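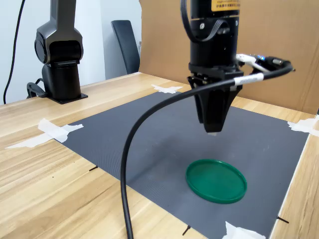
CLADHOLM, September

The print shop on the lower floor of the old Rarard building opens at 6 in the morning, well before the coffee place next door. By then the day's orders are already sorted into trays: posters on the left, mugs and shirts on the right, and a small stack of art cards that go out in stiff envelopes.

Grelar has sold work by independent illustrators for 17 years. It began as a table at comic conventions, selling monster drawings in ink and marker, and it still does best with monsters. Giant lizards sell all year. Sea creatures pick up in summer. Anything with a skyscraper in it goes well as a tall poster and badly as a mug, where the building ends up behind the handle.

The shop now carries nearly 2,000 designs. Artists upload their own files, choose which products they want the drawing on, and set their own markup over the base price. Nothing is printed until someone buys it. That keeps the storeroom small, but it also means that a bad file may not be noticed until the first order comes in. The usual trouble is a pencil drawing scanned too light. It looks fine on a phone and turns to gray fog on a black shirt.

For that reason the shop asks for line art at full size, with the paper texture cleaned out. The Adeyemi series, a set of creature studies done in brush pen, went through 2 rounds of test prints before the blacks held up on cotton. The poster versions needed no changes.

Fan art is a harder matter. Drawings of famous film creatures come in every week, and most are turned down over rights. Artists are told they can send a beast of their own instead, and a fair number do. One of those, a six-legged ape standing in a harbor, is now the shop's steadiest seller in the large poster size.

Shirt orders placed before noon are usually printed the same afternoon. Mugs take a day longer. Framed prints are handled by a separate workshop across town and ship on their own.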